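Support > Edit & Grade > Conform problems > Ticket log

Prata spot, 38 second cut: online shots landing 2 frames late after conform

Saturday, November 28, 2020 — posted by edit support desk

Status: open, workaround in place. Client is Funance, spot is the Prata launch film, 38" plus a cutdown. Grade session booked for Monday so this needs to be boring by then. 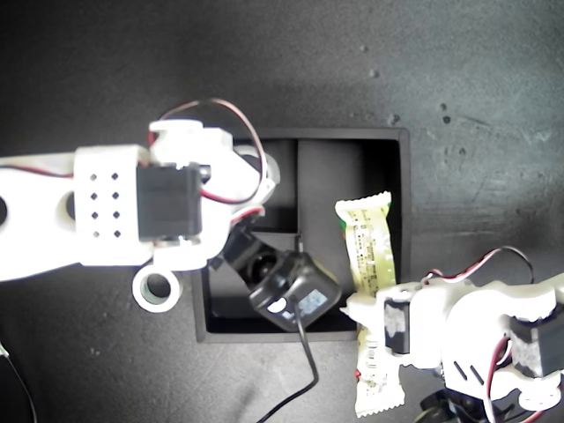 Problem as reported: offline from Plullen matches the reference fine. Same EDL into the online timeline and everything after the title card sits 2 frames late. Sound is in the right place, picture isn't. Cutdown has the same fault but only in the second half.

Log, oldest first.

09:40 Reloaded EDL from the server. No change.

09:55 Checked project frame rate. 25 both ends. Reference quicktime also 25. Not that.

10:20 Cleared render cache, restarted, relinked. Lost the relink on the vfx shots, had to do them by hand. Still 2 late.

10:50 Asked Plullen for an XML instead. XML comes in with the right cut points but drops every speed change. There are loads of speed changes. Not usable on its own but handy to compare.

11:30 Compared the two. They agree up to the dissolve going into the title card. EDL has the dissolve starting on the cut, XML has it centred. So the EDL import is pushing everything down by the overhang. Makes sense of the cutdown too, as the dissolve is later in that one.

11:45 Changed import preference to centre transitions. Reimported. Main film now lines up to the end. Cutdown lines up apart from the packshot, one frame early. Argh.

12:30 Packshot turned out to be a seperate fault. Tuvico delivered v36 of the end frame with no handles, offline was cut with v35 which had them. Relinked to v35 for now, lines up.

13:10 New one. Client link looks washed out on the packshot only. White background reads 255 on the old version, lower on the new one. Looks like v36 was rendered legal range and tagged full. Have not touched the levels, want a proper rerender and not a fix on top of a fix.

14:00 Mailed Tuvico: please resend the packshot, full range, handles both ends, same file naming as April delivery. Not the naming from last week, the conform script can't read the spaces.

14:25 Played whole film against reference with difference matte. Black all the way bar grain and the two shots where cleanup has been done. Fine.

Workaround for whoever picks this up tomorow:
Import the EDL with transitions centred. Don't use the saved preset, it resets it.
Leave packshot on v35 until the new one lands.
Don't send the client another link before then, they have already asked twice about the white.

Still to do — check subtitled version, nobody has opened it yet and it was built from the old timeline. Also the mix is laid against the old picture, so sync needs a look at the end logo sting. Around half an hour's work if the EDL behaves.

15:05 Tuvico replied, rerender is in the queue, no time given. Leaving ticket open.

Filed under: Conform, EDL / XML, Colour range, Deliveries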